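The Second Life of a Town Dump

For 25 years the people of Luldale drove their broken chairs and dead toasters to the top of Quarry Road and threw them over a concrete edge. The edge is still there. What has changed is the shed beside it, where in January the town opened a room of shelves and told residents they could take things home as well as leave them.

The swap room is open from 9 in the morning until 4. There is no charge and no sign-in sheet, though everything that leaves is weighed on an old feed scale by the door. In its first season the room sent 1,916 pounds of goods back out into town, most of it kitchenware, hand tools and children's books. Mattresses, car seats and anything with a cut cord are turned away.

Ivan Holovko runs the transfer station and was against the idea. He had seen the neighboring town of Prokby try it years ago with a tarp and some pallets. Dealers came at opening time, filled their vans and left the rest in the rain. Luldale set a limit of five items per visit and put a roof over it, and the vans mostly stayed away.

The money side is modest. Luldale pays to have its trash hauled, so each pound that goes home with someone is a pound off the bill. Set against the cost of heating the shed and paying an attendant, the savings are small. Holovko now calls it a wash, and says he can live with a wash.
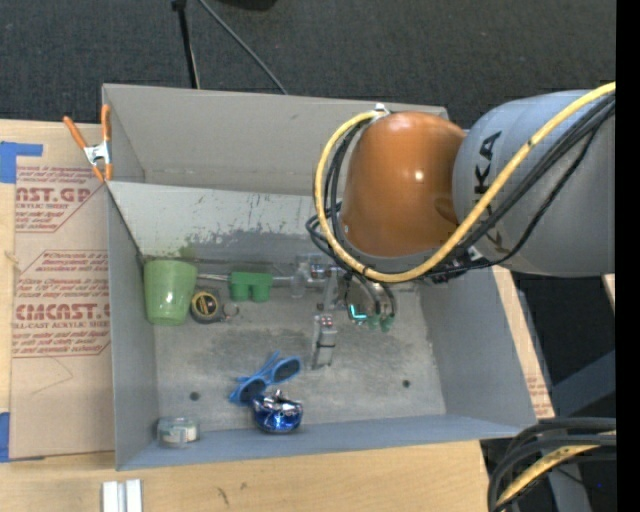 Bohdana Koval thinks the town is counting the wrong thing. She furnished most of a two-room apartment from the shelves over one winter, including a set of Polák saucepans she still uses, and says the weight of a saucepan tells you very little about what it saves a person. "I'd have bought bad ones and thrown them out by spring," she says.

There are complaints, too. Some residents treat the room as a polite way to get rid of junk, and the attendant spends the last hour of most shifts carrying cracked plastic and single shoes back out to the edge. Jana Brinkmann has proposed a repair bench, with lamps and small appliances fixed before they are shelved. Her budget request came to $728 for tools and a tester. The town approved $288, which bought the tester, a soldering iron and a secondhand vise.

The bench opens next month, two evenings to start with. Brinkmann already has nine lamps waiting and a bread machine with no paddle.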